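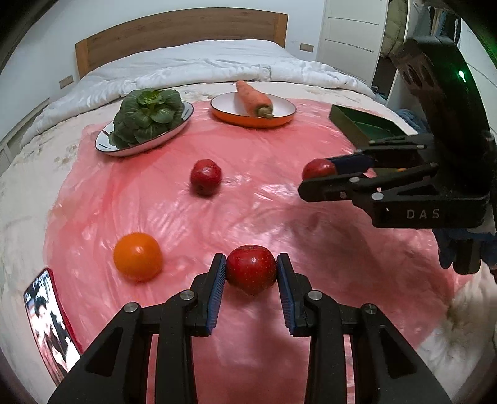
Apples and an orange on pink plastic.

Stop Printing Dates on Produce

My grocery store in Prutberg now puts a best-by date on bagged apples. I think it should stop, and I think the other stores in town should too.

A date makes sense on milk. An apple is different. It softens, it wrinkles, and anyone with hands can tell. Last April I threw out 21 dollars' worth of fruit in one month, most of it because a sticker told me to. My neighbor Clifford Girard ignores the stickers and eats better than I do.

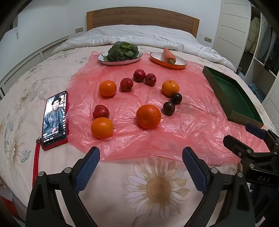

Stores say shoppers want the dates. Some do. I asked the manager at Goka, Kobe Willems, and he said people complain when a bag has none. But people also learn what they are taught. Take a head of bok choy, with its dark leaves and a paler yellow-green heart. Limp leaves and brown spots will tell you more than a number on a twist tie. My mother never had a number to go by, and she fed six of us.

Keep the dates on meat, milk and anything sealed in a can. Leave them off the fruit and greens, and mark down the tired ones at the end of the day. I would buy them.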